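Gwilliam Flooring and Countertops
Customer Care: Frequently Asked Questions
Butcher Block and Solid Wood Surfaces
Revised July 2020

The answers on this page apply to all solid wood countertops ordered through the Gwilliam showrooms in Plurnotness and Prurnport. Customers with laminate or stone surfaces should consult the separate care sheets.

Which woods does Gwilliam supply?

Our standard range consists of maple, white oak, cherry and walnut. Other species may be quoted on request through the Jelstead workshop, where all of our wood tops are glued, sanded and finished. Special orders are not returnable once cutting has begun.

Will my countertop match the showroom sample?

Samples show the general color and character of a species. Grain, mineral streaks and natural color differ from board to board, and an exact match cannot be guaranteed. Customers who wish to approve the boards for their own order may make an appointment with Glenys Kneath at the Jelstead workshop before the deposit is paid.
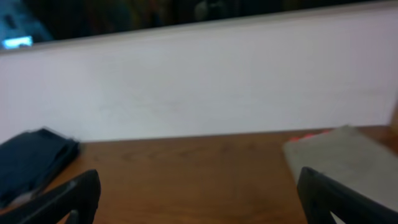
Brown wooden table surface.

How is the final measurement carried out?

A Gwilliam technician visits after the base cabinets have been set and leveled. Please have the sink and cooktop on site, or provide the manufacturer's cutout templates. Changes requested after the measurement has been signed will be charged at the workshop's hourly rate and may move the installation date.

What finish is applied?

Two finishes are offered. Food-safe mineral oil is suited to surfaces used for cutting and must be renewed by the homeowner. Hardwax oil gives greater resistance to spills and is recommended next to sinks. Surfaces finished with hardwax oil should not be used as cutting boards.

How should the surface be cleaned each day?

Wipe with a soft cloth, warm water and a small amount of mild dish soap, then dry. Do not use bleach, ammonia, scouring pads or steam cleaners. Standing water should be removed promptly, particularly at seams and around faucets.

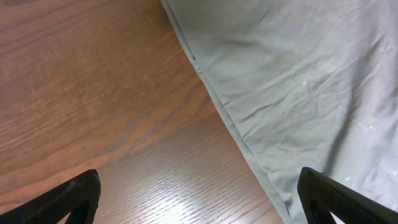 Can scratches be repaired at home?

Light scratches in an oiled surface can usually be sanded by hand with fine paper, following the grain, and then oiled again. Deep gouges, burns and open seams should be referred to the workshop, as heavy sanding in one spot will leave a dip.

What does the warranty cover?

The warranty covers glue failure, splitting and warping under normal indoor use for 20 years from the date of installation. It does not cover heat damage, water damage, or tops that have been cut or altered by others. The original invoice must accompany any claim.

Is there a charge for delivery?

Delivery is included on orders of $1,003 or more within the Plurnotness and Prurnport service areas. Smaller orders are subject to a delivery fee, which is shown on the written estimate.

Whom should I contact with a question not answered here?

Questions about existing orders should be sent to Svyatoslav Yurchenko in Customer Care. Warranty claims are handled by Ffion Beddoe. Please include your order number and the species and finish of your countertop in all correspondence.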